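Feb 5, 2021

# I went to see a robot fold a towel

My neighbor Naomi Okoth has a knack for getting on mailing lists. Wine clubs, seed catalogs, a quarterly bulletin for people who restore church organs. So when she leaned over the fence and asked if I wanted to come to a robot open day at a company called Wokodar, I assumed it was a timeshare thing and said yes anyway. I had nothing on. I'd been planning to clean the gutters.

Wokodar has half of a building out past the ring road. The other half belongs to a firm called Dridness that sells dehumidifiers, and I followed their signs by mistake and had a perfectly nice talk with a man at the counter before either of us realized. If you go, it's the second door.

They let us in 16 at a time, with name stickers. Mine said GUEST, which I felt summed things up. There was coffee in a big steel urn and a plate of shortbread that a small boy had more or less annexed. Naomi introduced herself to everybody. I stood by the coats and read the fire safety notice.

Our guide was Kiprono Mwaipopo, an engineer with the calm of someone who has been asked fifty times that day whether the robots are going to take over. A man in our group asked him. Kiprono said he'd settle for one taking over the laundry, and you could tell he'd been saying it since breakfast.

Then he walked us through to the folding room.

I should say what I was expecting. I was expecting a face. Two eyes, maybe a little apron. What they have is an arm, a red and black one, coming up over the near edge of a square green table that looks ready for a hand of bridge, and a tan towel. The floor is white tile and very clean, where you can find it under the cables. My late father ran our whole television, stereo and Christmas tree off one outlet, and he would have felt at home.

We watched on a monitor that showed the robot's own view of the job, so for a few minutes I got to look at laundry the way a machine does. It's about as thrilling as when I do it, though I don't usually draw a crowd.

The towel started in a heap. The arm came down, thought about it, took hold of a corner and lifted. Then it put the corner down again, a little to one side, and seemed to regret it. A woman near me whispered "come on, sweetheart." The arm tried again. By the third try I was leaning forward with my coffee going cold, silently coaching a gripper, and I have never in my life cared that much about a towel.

Orathai Thongdee, who writes the software, took over the talking at this point. Cloth is hard, she told us. A box is the same box wherever you pick it up, but a towel turns into a different shape every time you touch it, and the robot has to work out where the corners have gone. They had run more than 4000 attempts in that room. I asked how many towels that was. Two, she said. They wash them at home and take turns.

I asked if the robot could tell which side the care tag was on. She said it wasn't looking for the tag. I said my wife would be. This got the only laugh I had all day, and I've been telling people about it since.

It had the bottom corner pinched in its black fingers and just off the table, with the rest of the towel lying there like a kite that had given up, and I thought, well, I've put worse than that in the closet.
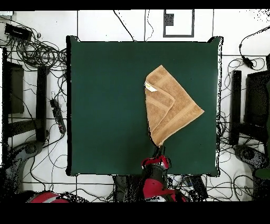

## The part where I was allowed to touch things

After the folding room they had a table set up in the hallway with a joystick and a practice gripper you could drive yourself. Hamisi Kombo, who was minding it, showed us how to open and close the fingers on a foam block. Naomi had it stacked on a second block in no time and asked if there was anything harder. I chased mine into a corner and then off the table. Hamisi picked it up off the floor very politely. He picked it up several more times.

The annexer of shortbread went after me and was, of course, brilliant.

There was also a short talk by Dumisani Ndlovu, who runs the place, with slides. He told us the folding project is called Trotus. I wrote down "Trotus??" on the back of my sticker and then never found a good moment to ask. He'd like it to do a whole basket one day, socks included. Somebody asked when. He took a drink of water and went on to the next slide.

I liked him for that. I've been to enough kitchen showrooms to know what the other kind of answer sounds like.

## Practical notes, if you want to go

It's free, but you have to put your name down, and they're doing another one in May. Parking is shared with the dehumidifier people, who are very good about it. Wear shoes you can stand in, as there are no chairs for visitors. Get to the shortbread early.

When I got home there was a load in the dryer. I took out a bath towel, found the corners on the first try, and went to find my wife so she could see. She said it was very nice and asked about the gutters.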